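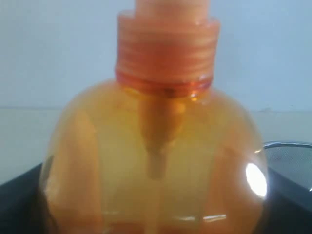
Reading time: 2 min (11 posts)

1/11 Trulholm has appointed Solveig Sundqvist as Head of Workplace Learning, effective 15 May 2026. She succeeds Borghild Ekström, who retires after leading the function through the merger with Farnik.

2/11 Ms. Sundqvist joined Trulholm as a shift planner at the Farnik plant. She later moved to Human Resources, where she was responsible for onboarding and for the language courses offered to new production staff.

3/11 In her new role she will oversee training for all 3701 employees in the group. The position reports to Ragnvald Vik, Director of People and Organization.

4/11 The Workplace Learning team will continue to be based at the Oltemano office. Employees at other sites should direct questions to their local training contact, as before. The contact list on the intranet has been updated.

5/11 The mentoring program introduced in March remains open. It has received about 600 applications to date. Applicants who have not yet been matched with a mentor will hear from the team in writing and do not need to apply again.

6/11 Supervisors are reminded that mentoring meetings take place during paid working hours. Time should be recorded under code 1486. The earlier code, which was used during the trial at Farnik, has been closed.

7/11 Sølve Solheim will take over Ms. Sundqvist's former duties in onboarding. Mr. Solheim comes from the Pugh subsidiary, where he managed apprenticeships and worked with local technical schools on the content of their final-year courses.

8/11 "I started at this company without knowing what half the forms were for, and a colleague sat down with me and explained them," said Ms. Sundqvist. "I would like every new employee to have that hour."

9/11 Mr. Vik thanked Borghild Ekström for her service. Under her leadership the group set up its first joint course catalog and gave night-shift staff access to classroom training at times that suited their schedules. She will remain available to the team as an adviser during the handover.

10/11 The tuition support fund will accept 100 new participants in the next intake. Both full-time and part-time employees may apply. Applications require the signature of a direct supervisor and a short statement on how the course relates to present or future work at Trulholm. Employees on parental leave may apply on the same terms.

11/11 Press inquiries regarding these appointments may be addressed to Lovisa Ekström, Corporate Communications, Trulholm. Employees with questions about course places already confirmed should contact Workplace Learning directly. All confirmed places remain valid.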